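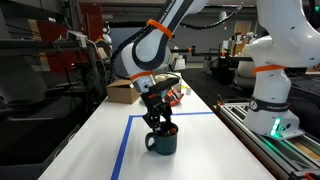 Sunday, after supper: the mug question

Ragnheiður has decided that the way to love your kitchen is to own less of it. She read this in a book from Letulwood, a small outfit that also sells the boxes you put the banished things in, and I did point that out. She said I was being sour. I may have been. I still think a company that profits from both my clutter and my remorse over it deserves a hard look.

So the afternoon went to mugs. The rule is that you keep two per person and the rest go. There are two of us. I asked what happens when four people come for coffee and she said the book says guests are happy with glasses. I have never met these guests. My mother would hold a hot glass of coffee for a second and a half and then tell the story for ten years.

The teal one is what we fought over, if you can call it a fight when both people are drying dishes. I like it. The glaze is that dark blue-green with the speckles in it, and the belly of it is round enough to warm both hands on. Ragnheiður says it is too heavy and the handle is made for someone with three fingers. She wants to keep the straight white ones from Østergaard because they stack. I said stacking is a thing you do with chairs. She wrote "teal?" on her list and underlined the question mark.

I went and looked up what a new handmade one would run me, in case I lost. There is a place in Branbridge that wants over 100 for a single mug, and the page goes on about the potter's relationship with the river. I don't believe a river did anything to that mug. Mine came off a shelf at a church sale and has held coffee every day since without any relationship at all.

Védís called in the middle of it. She did this same clear-out in the spring and claims she sleeps better. I asked her how she knows it was the mugs. She said you just feel it. She also bought a new set in August, which she let slip while telling me how light her cupboards are, and then she had to go see to the dog.

What bothers me is the certainty. The book has 178 pages and as far as I got, there wasn't one person in it who gave away a pot and then needed the pot. That can't be right. I gave away the good colander when we moved and have been draining noodles against a lid ever since.

For the record, four ugly ones went in the box and I don't miss them yet. The Jidberg travel cup went too, and good riddance, it leaked on every bus I ever took it on. The teal one is back on the hook by the window. Ragnheiður saw me hang it there and said we would talk about it in October.

Need to buy dish soap. Also find out whether the church takes things back on weekdays.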